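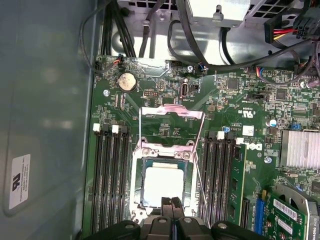

Lirkville Workstation Teardown Notes

A data card for people who take old office computers apart, or who have been handed one and told to.

Version 8, updated 8 January 2020
Maintained by the Bavier bench, Lirkville

What you get

The set is 263 short written records of desktop workstations being opened, stripped and put back together. Each record covers one sitting at the bench, from lifting the side panel to either closing it again or giving up for the evening. Most have photos. A few have photos of the floor, where the screw went.

The machines came out of one office clearance and are all the sort of gray-hearted tower that spent its working life under a desk being kicked. If you want tempered glass and colored lights, there are other datasets, and they are having more fun.

The picture at the top of this file shows a Dell board with the retention bracket up and the processor showing, two banks of four memory slots, and a Quadro K420 down in the corner. It's a good one to start with if you have never met a socket lever and would like to know what you're about to be afraid of.

Files

records/ one text file per sitting
photos/ JPEGs, named to match the record
parts.csv everything we could identify
unknown.csv everything we couldn't, which is longer than we'd like
glossary.txt what we call things, including the things we call wrongly

Fields in a record

machine: our own shelf number, written on masking tape. The tape on shelf two fell off in November and was put back by memory.
stage: one of open, cables, memory, card, socket, board, close.
before: the state of the case when the sitting began.
steps: free text, in order, in whatever mood the writer was in.
after: the state when it ended. "Same as before" is a permitted value and gets used.
spare_screws: integer. Should be zero.

How the memory slots are numbered

Left to right as you look into the case with the power supply at the top. This doesn't match the numbers printed on most boards, or the manual, or common sense. We picked it in the first week and by the time anyone objected there were 200 records using it. The file slots.txt converts between our numbering and the printed one for every board we have.

A module only counts as seated when both latches have closed on it. One latch closed is recorded as "half", and a surprising number of machines that "just died" are a half.

About the sockets

Please read the socket records before trying the steps yourself. The lever comes out sideways before it comes up. The bracket swings back on its hinge and stays there if you're lucky. The processor lifts straight out, by its edges, and you put it down somewhere that isn't your lap.

We wrote down thermal paste as "clean", "some" or "frosting". These are not scientific terms, but three people sorting the same pile agreed nearly every time, so they stayed.

Coin cells

Every record at the board stage says whether the coin cell was left in. If it was taken out, assume the clock is wrong and the boot order is back to something from the factory. Several sittings end with the words "it was the battery" after two pages of other ideas. We left the two pages in.

Known problems

Cable routing is badly described. "Goes over the top and round" appears in 32 records and means something different in most of them.

Heatsinks on the chipset and heatsinks on the processor were both called "heatsink" until version 5. Where the text doesn't make clear which one is meant, the stage field usually will.

Graphics cards are under-represented. The good ones had left the building before we got there.

The Malar subset was written by someone who abbreviates everything. "Rm cd, rs md, cl" is a complete record. We think it means remove card, reseat module, close.

Using it

Each record stands alone, so read them in any order. For a quick look, filter parts.csv by stage and open a handful. The script kallio.py checks that every photo has a record and complains if it doesn't. It complains about two of them at present. We know.

Corrections are welcome, especially to unknown.csv. Send the shelf number, the row, and what you think the thing is. "Bracket, probably" has already been suggested.

Changes in this version

Split heatsink entries further
Fixed slot numbers for shelf four
Removed a duplicate sitting that was the same evening written up twice, with different outcomes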